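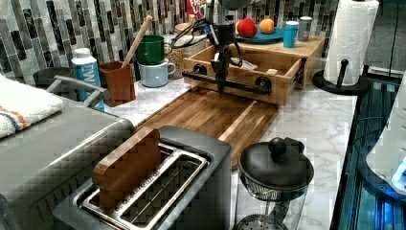

Sitelen photo center to reopen darkroom in February

Print this article | E-mail this article

February
By staff writer

The Sitelen photo center will reopen its public darkroom this month after a long closure for plumbing and ventilation work. Members can book enlarger time starting at 9 a.m. on opening day, and the first exhibition in the rebuilt front gallery goes up the same week.

The darkroom has 15 enlarger stations, five of them set up for large-format negatives. The old shared sink has been replaced with two longer ones, and there is now a separate room for loading film. Color printing is not part of the reopening. The center said it hopes to bring it back once a used paper processor has been repaired and tested.

The gallery show is titled "Mateos" and takes its name from the river neighborhood where all the work was made. It consists of 88 black-and-white prints chosen from an open call to current and former students. Most are street pictures and portraits, with a small group of night views taken from the footbridge before it was closed to traffic. All of the prints were made by hand from film negatives, which was a condition of entry.

More than 200 people sent in work. Entries were judged without names attached, and each photographer could have no more than three prints in the final selection. Visitors will find a contact sheet next to some of the prints, so they can compare the chosen negative with the ones taken before and after it.

A companion book is being published by Dotow, a small press that has worked with the center on two earlier catalogs. It will be sold at the front desk during the show and by mail afterward. The book includes a short section on how the prints were made, with notes on paper, filters and exposure times.

Bikesora, the camera repair shop across the street, will run a drop-in table in the lobby on opening day. Staff from the shop will check shutter speeds and light seals on film cameras at no charge. Repairs that need parts will be written up and done at the shop at its usual rates. Cameras with film still in them cannot be checked.

New users must take an introductory session before booking darkroom time on their own. The session lasts two hours and covers chemical handling, enlarger setup and cleanup. Anyone who used the darkroom before the closure can skip it, but will need to sign the new safety form – the old one does not cover the film-loading room.

Black-and-white chemicals are included in the hourly fee. Paper is not, though single sheets and small packs will be on sale at the desk. Prints left in the drying racks will be held for two weeks.

The gallery is free and open from noon to 6 p.m. The darkroom stays open until 10 p.m., with last bookings at 8. The street entrance is still blocked by scaffolding, and visitors should use the side door by the parking lot.

Print this article | E-mail this article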